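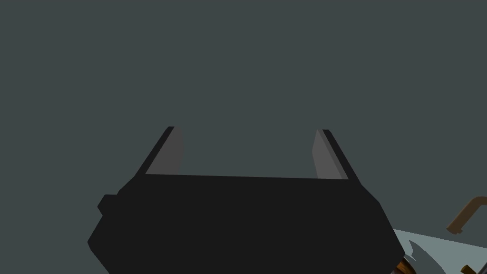
2 min read

September 16, 2024 – I get to share some good news today, and I've been sitting on it since March! Our sitcom Wokside is coming back for a second season, with six new half-hour episodes set in and over the same noodle shop in Evley.

We had more than 40 story ideas on the wall and I fought for nearly all of them (sorry, writers' room). The opener has the upstairs tenants splitting one parking space, and it goes badly.

Season one is streaming now on Trulley. Press screeners are ready – just email our office and I'll get one over to you.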